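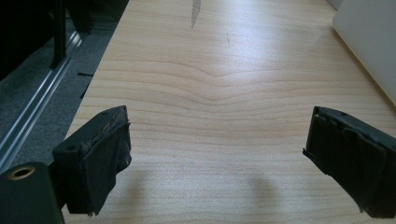 Mio Tamura
Workshop Coordinator and Finishing Instructor, Somavwood

Caring for Your Wooden Table: Your Questions Answered
Updated 15 Mar 2021

I get a lot of the same questions by email and at the end of class (usually when everybody has their coat on!), so I've put my answers together on one page. They're written for ordinary kitchen and dining tables, the kind that get homework and soup and elbows every day.

How do I know if my table is oiled or varnished?
Put a drop of water somewhere out of the way, like the underside of an overhang, and come back in 5 minutes. If the wood has darkened under the drop, you most likely have oil, or an oil that has worn thin. If the drop is still sitting there like a little bead, it could be varnish or it could be a well-kept oil finish, so run your fingernail lightly across the surface as well. Varnish feels like a skin on top of the wood. When in doubt, bring us a photo of the underside too.

How often should I oil it?
Once a year suits most families. I do mine in April, when I can leave the windows open and eat on the porch while it cures. A new table is thirstier and would like two or three coats in its first year.

Which oil do you use?
In class we use Stilura, mostly out of habit, and I like how pale it stays on maple and birch. Reinhold Haberkorn, who teaches the chair classes, swears by Rieger and will tell you so at length. Both are good. Please don't use olive oil from the kitchen - it never really hardens, and after a while it starts to smell.

What sandpaper do I need?
Start at 100 grit only if you have real scratches to take out. Otherwise a light pass with something finer is plenty, always along the grain. I wouldn't go up to 300 on a tabletop you plan to oil, as the wood gets so polished that it hardly drinks anything in.

Help, there's a white ring!
Take a breath, white rings are the friendly kind. The moisture is usually in the finish and hasn't gone down into the wood, and many of them fade if you leave them alone for a day or two. Black rings go deeper and usually mean sanding.

What do I do with the oily rags?
Lay them flat outdoors until they're completely dry and stiff, or put them in a metal can filled with water and close the lid. Never ball them up in the trash. Rags with drying oil on them can catch fire all by themselves, and I say this at every single class.

Can I bring my table to you?
If you can carry it, yes! We're in the Flodard building, Room 107, and the freight elevator is around the back. Write first so I can clear you a spot.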